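Home | News | Health | Science | Opinion | Archive | Contact

Last updated: 19 Nov 2020

The trial that everyone quotes and hardly anyone has read

The pharmacist has a printout of the Pranisex paper on her desk, and most of it is covered in pencil. She bought the cough and cold tablets in for her shop in Sakinby in October, after customers began asking for them by name. Then she sat down to read the evidence. She has not reordered.

"I wanted it to be good," she says. "I sell things for colds all winter and very few of them do much. If somebody had found one that worked I'd have put it in the window."

The makers say Pranisex shortens a cold by a third. That figure is on the box, on the side of buses and in a good many newspaper stories, several of which gave no other number. She asked me not to print her name, as she still has to deal with the wholesaler, but she was happy to go through the paper line by line for the best part of an afternoon.

We started with the size of it. The trial took in 72 people. Of those, 12 dropped out before the end, and the results are worked out on the ones who stayed.

"Why did they go?" she says. "It doesn't tell you. If they left because they felt better, fine. If they left because the tablets upset their stomachs, or because they were still streaming and went to the doctor, then you've thrown away the very people you needed to hear from."

I put it to her that small trials are how most things start, and that it seems harsh to mark one down for being small. She agreed with the first part.

"Small is all right if you say it's small. You say, we saw something, we don't know if it's real, we're going to look again with more people. What you don't do is print it on a bus."

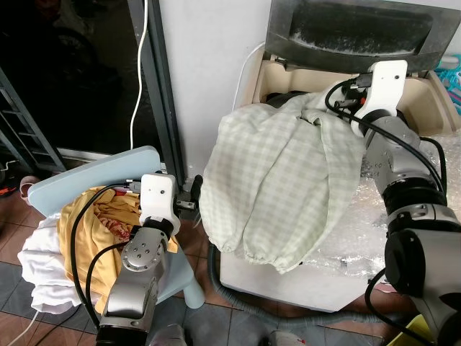 Laundry at the machine.

The cold itself is a difficulty. There is no blood test that says a cold has finished. People in the trial filled in a diary each evening, scoring their nose, throat, cough and general misery, and a cold was counted as over when the total fell under a certain mark. She wanted to know who picked the mark, and when.

"If you pick it before you start, I'll believe you. If you pick it afterwards, with the diaries in front of you, you can nearly always find a line that makes your tablet look clever." The paper doesn't say which. She wrote to the company to ask and got back a leaflet.

She is also suspicious of the dummy tablets. Pranisex has a strong bitter taste, which she demonstrated by making me suck one. (It is like biting a grapefruit pip, and it lasts.) The dummies are described only as "matching in appearance".

"Matching in appearance. So they look the same. Do they taste the same? Because if mine tastes foul and yours tastes of nothing, I know I've got the real one by the first night. And then I write in my diary that I'm a bit better, thank you."

Might that be unfair? A reader could take "matching" to cover taste as well. She shrugged at this and said the reader shouldn't have to guess.

I had my own doubts about some of her doubts. She made a lot of the fact that the company paid for the trial, and companies pay for nearly all of them, good ones included. When I said so she put down the pencil and thought about it.

"Yes. All right. I wouldn't throw it out for that. I'd just want somebody else to do it again." 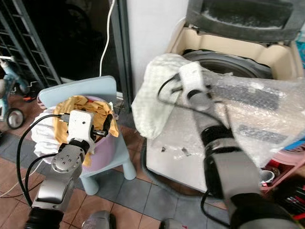
Photograph: Rarnoseo

Somebody else may be about to. A larger study is planned through surgeries in the MacAulay district, with 4000 people over two winters, and this time the plan has been put out in advance so that the finish line can't be moved. She has read that too. She thinks it is a better piece of work, though she has pencilled on it as well.

Her main worry now is timing. People with a cough this autumn are not thinking about colds first, and she has had customers at the counter who plainly ought to have been at home waiting for a test. Some asked whether Pranisex would help "with the other thing". Nothing in the paper touches on that at all.

"I tell them no, and I tell them to go home and ring up. But the box says 'supports your defences', and what does that mean? I've been doing this a long time and I couldn't tell you what it means. It means whatever you're frightened of."
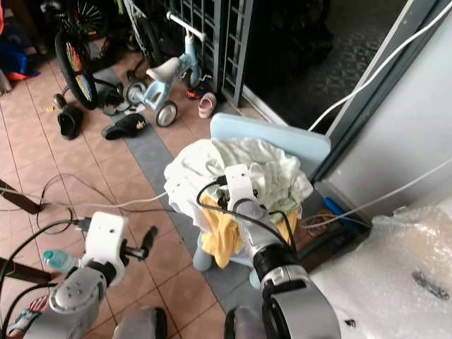
I asked what she does recommend, and the answer was dull, as she warned me it would be. Rest, plenty to drink, paracetamol if you need it and if you can take it, honey for a cough in anyone over a year old. See someone if you're short of breath or getting worse when you should be getting better. Most colds go in a week or so whatever you swallow, and this, she says, is why the trade in cold cures has always been so healthy.

"You take the thing on day four, you're better by day seven, and you tell your sister it was the thing."

The company did not answer my questions about the diary scores, the dummy tablets or the 12 people who left. It sent a statement saying that it stands by its research and that many customers report feeling the benefit.

She read the statement twice, and asked if she could keep it. There are still boxes of Pranisex on the shelf behind her, down at knee height beside the corn plasters. She will sell one to anybody who asks for it. If they ask her whether it works, she says she doesn't know, and that she doesn't think the makers do either.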